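4. Fitting the felt pads and levelling the table

Read this section before you open the bag of pads. The printed sheet in the box says the job takes 3 minutes. It doesn't, unless you skip the levelling, and then you will be back here in a week with a rocking table. Allow 15.

You need the Pralik foot kit, a spirit level, a dry cloth and a second person. The kit also holds a small plastic spanner. Use a metal one if you own one. The plastic one rounds off on the second foot.

4.1 Turning the table over

1. Clear the floor and lay down a blanket. The flattened carton is often suggested for this, but the staples in it will mark the top.
2. With one person at each end, lift the table and turn it on to its long edge, then lower it on to its face.
3. Check that all four leg bolts are tight. If any of them turn by hand, go back to section 3.

CAUTION: Do not drag the table on its legs at any stage. The makers rate each leg for a load of 200 kg straight down. They give no figure for a sideways load, and you may draw your own conclusions.

4.2 Fitting the feet

1. Screw a foot into each leg until it stops, then back it off by 3 full turns.
2. Wipe the underside of the foot with the dry cloth. Spray polish leaves a film and the pad will not hold.
3. Peel the backing from a pad and press it on. Hold it down while you count to 15.
4. Leave the table upside down for an hour. The pads are sold as "instant grip". We have not found this to be so.

Note: On tiles or stone, use the rubber caps instead. Do not use both. A cap pushed over a pad will work loose.

4.3 Levelling

1. Turn the table back over and stand it where it is going to live. Levelling it anywhere else is a waste of time.
2. Lay the spirit level along the length, then across the width, then corner to corner.
3. Wind out the foot at the lowest corner, a quarter turn at a time, and check all three lines again after each turn.
4. Press down on each corner in turn. If the table still rocks, suspect the floor first. Old boards can dip more than the feet can make up.

CAUTION: Do not wind a foot out past the red line on the thread. Beyond it there is too little thread left in the leg.

4.4 Looking after the top

Wipe spills as they happen. The finish is described as "spill-proof", a word we would treat with care where red wine or beetroot is concerned. Put a mat under anything hot. Wax is optional. Ciltari sells a 500 ml tin for this range, but we could see no difference between it and plain furniture wax.

Bowls and trays with a rough unglazed base will scratch any finish. Lift them, or stick a spare pad underneath.

Questions about missing parts go to Latrice Lyons at the Pustville spares desk. Have the number from the carton label ready. 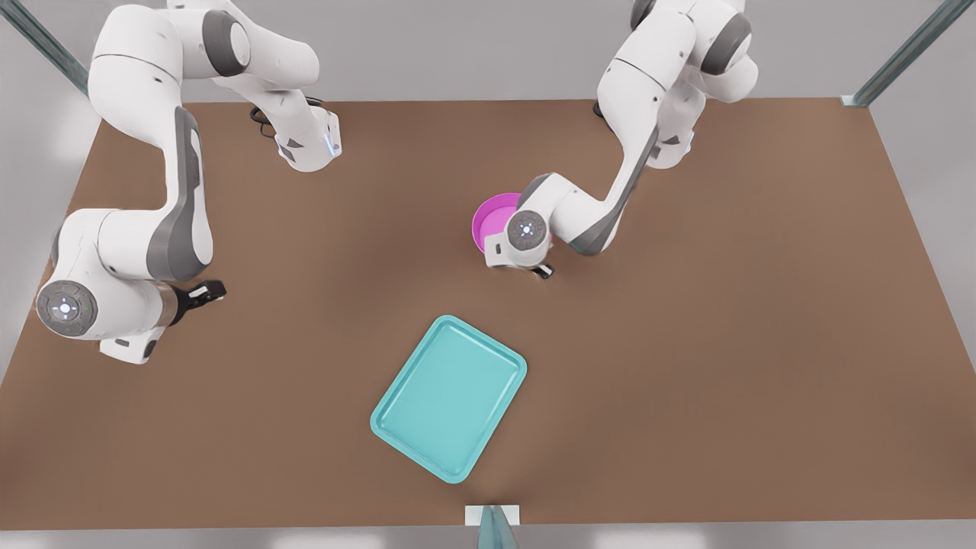
Fig. 4. Brown tabletop with pink bowl and turquoise tray.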